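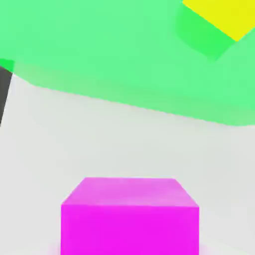
Page last changed: 20th September

Magenta

Magenta is the purplish red you get when red and blue light reach your eye together with the green left out. I've looked after this entry on the Lunero wiki for a while now, and it's still my favourite colour to write about (sorry, teal!).

It has no single wavelength of its own, so you won't find it in a rainbow. Your brain fills it in when the red and blue cones fire and the green ones mostly don't.

The name comes from a battle fought near the Italian town of Magenta in 1859. The dye was first sold as fuchsine, after the flower, and the new name stuck pretty quickly.

In printing it's the M in CMYK, and it soaks up green light. Mix it with yellow ink and you get red; mix it with cyan and you get blue – I tried both at the kitchen table last December and wrecked a perfectly good tea towel.

Screens do it differently, with the red and blue turned right up. Paint is fussier, and a lot of older magentas fade in the sun. Keep them off a north-facing wall if you're in Australia.

See also: Cyan, Fuchsia, Colour vision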